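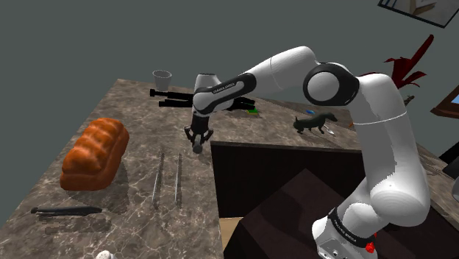 Fig. 1. Countertop with a brown-grey marble pattern. Computer rendering.

Courses Readings Schedule Library Contact

Acuña > Housing and Consumers > Unit 4 > Handout

Unit 4: Does a new kitchen pay for itself?

You have all heard the claim. Put money into the kitchen and you get it back when you sell, often with a bit on top. Agents say it, contractors say it, and your uncle says it at dinner. I want you to leave this unit less sure of it than you came in, or at least able to say what would have to be true for it to hold.

Start with the word "pays." A seller who spends on a kitchen and then sells for more than the house next door has not shown anything yet. People who redo kitchens also tend to fix the gutters, paint the hall and own the bigger house. If you compare done kitchens with undone ones and stop there, you are mostly comparing owners.

The Zallov survey

The figure you will meet most often in the trade press readings comes from Zallov, a firm that sells cabinets and countertops. That alone does not make it wrong. Look at how it was made, though.

Zallov mailed a questionnaire to 3222 past customers. It got 557 back. Of those, 99 percent said the new kitchen had "added value" to the home. The brochure prints the percentage in large type and the number of replies in a footnote, and the number mailed out is only in the technical note.

Points to go over before class:

- A reply rate of a little over 17 percent. Who writes back to a cabinet company? We don't know, and neither does Zallov.
- Everyone asked had already bought. There is no one in the sample who priced a kitchen and walked away.
- "Added value" was never defined. Resale price? Rent? Liking the room more? A person could tick yes to any of these.
- Most of the people answering had not sold. They were guessing at a price for something they had just paid a lot for, and people in that position do not guess low.

The Dendcombe sales

The second reading is better and still not good enough. It uses recorded sale prices in Dendcombe and matches homes on floor area, age and street. The gap between renovated and unrenovated homes shrinks a great deal once the matching is done. It does not vanish.

My worry is the label. "Renovated" was taken from the listing text, written by the agent. One agent's renovated kitchen is another's new faucet. Stone, laminate and printed patterns all get called "marble style" in these listings, so don't lean on the countertop results at all - the authors do, and I think they're wrong to.

The Grilwood sample has the opposite problem. Permits were used, so we know that work was done, but small jobs need no permit and drop out. What is left is large, costly projects, and the conclusion gets stated as if it covered everyone.

What I would accept

Costs from invoices, sale prices from the record, and the same house sold twice, before and after, set against nearby houses that also sold twice with no work done. Even then you would have to ask what else the owner fixed in between. None of the readings does this.

For discussion section

Bring one page on either Dendcombe or Grilwood. State the claim in one sentence, then name the weakest step behind it. Please don't write "the sample was too small" unless you can say too small for what - I got a stack of those in April.

Late pages go in the box outside the office before 5 p.m.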